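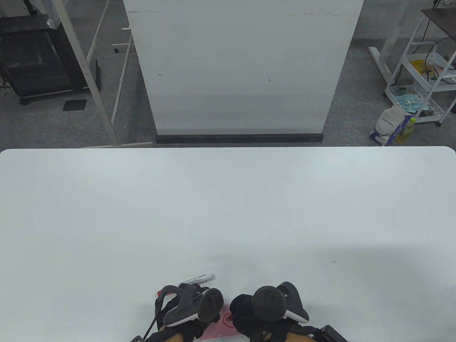 Page 2 of 10

Hand-Mounted Controller Kit (Fendgate): Evaluation Comments
Board: Teleoperation and Demonstration Capture

KSoliman
Posted 6/27/19

Members are invited to comment on the Fendgate hand kit, which our laboratory has on a trial license from Numgate. The kit consists of a pair of controllers worn on the backs of the hands over thin black coverings, with straps at the wrist. The operator performs a task at a table and the recorded motion is used to train a two-arm robot. Our trial tasks are limited to flat items and a marker on a white tabletop.

My preliminary finding is favorable. The fingers remain free, and our operators were able to handle thin sheets without changing their usual grip. I would recommend the kit to any group whose work is mainly tabletop handling.

Karim Soliman

bunby_lab
Reply to KSoliman

Thank you for posting this. Our group at Bunby evaluated the same kit in March and reached a different conclusion. We found the straps acceptable for short sessions only. After 21 minutes of continuous work, two of our operators asked to stop and refit them. The vendor's guide does not state a recommended session length, and we consider this an omission.

May I ask how your operators route the cord? Ours caught on the table edge more than once.

KSoliman
Reply to bunby_lab

The cord is run down along the forearm and secured above the elbow with a fabric tie. The tie is not supplied. I agree that it should be.

With regard to session length, we schedule a break after every 10 recordings, so we may not have reached the point you describe.

C. Russo
Reply to bunby_lab

I must respectfully disagree with the comment on straps. The kit is supplied with one strap length, and the excess is left hanging past the wrist on most users. It is often tightened too far to compensate. When we trimmed and refitted the straps, the complaints ended.

My own reservation concerns occlusion. With a controller on the back of each hand, a head-level camera loses a good part of any small object lying between the hands. In the picture at the top of this page, both sides of the pink item are partly hidden, and so is the middle of the marker behind the left controller. A group that depends on that one view for its training data should consider this before purchase.

Cinzia Russo

ghoneim_support
Reply to C. Russo

Ghoneim distributes the kit in this region and I am authorized to respond on two points. A shorter strap is available on written request to current license holders. A second camera bracket for side viewing is offered as a separate item - it is not part of the trial license.

bunby_lab
Reply to ghoneim_support

A side bracket sold separately does not resolve the matter for groups with a fixed budget. The price of the bracket should be shown on the same sheet as the kit. Please also confirm whether the shorter strap may be requested by former trial users.

ghoneim_support
Reply to bunby_lab

I have forwarded both requests. Former trial users should write to the address on their license form and include the kit serial number.

KSoliman
Reply to C. Russo

The point on occlusion is accepted. I will amend my recommendation to state that a second view is advisable for small items. I maintain that the kit is suitable for sheet handling and would still renew.

C. Russo
Reply to KSoliman

Noted. Please post the recordings list with the amended version, including those you rejected.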